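Office Practice, Unit 7: Small things on the desk

Handout for the second half of the term. Please bring it with you to the Sollent room.

In the last unit we spoke about paper and folders. Now we come to the small supplies, which are used every day and lost every day. Students often think this topic is too easy. In my experience it is where most of the time in an office goes away.

First rule: lay everything out before you sort it. Take the things from the drawer, put them on a soft mat with space between them, and look at them for a minute without touching. A mat is useful also for the noise, and round things do not roll so far.
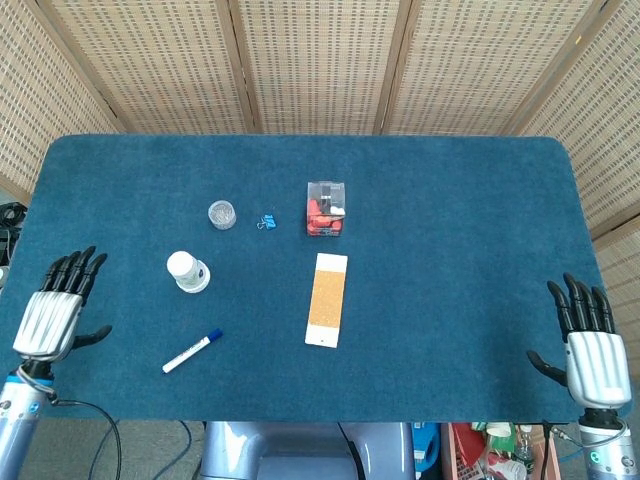
Second rule: sort by use, not by size. Paper clips and binder clips hold sheets together, so they live near each other, even if one kind has a container and the other has none. Markers belong with the board. Bottles should be kept apart from paper and always with the label turned to the front.

Third rule: a clear box is better than a closed one. You see what is inside and when it is nearly finished.

Words to learn: binder clip, whiteboard marker, cap, barrel (the body of a pen or marker), cork, label, lid.

Homework: empty one drawer at home or at work. Write a list with three columns: what it is, what it is for, where it will go. About 24 lines are enough. Read also page 181 in the Meneck reader; the exercise on page 231 is for those who have finished early.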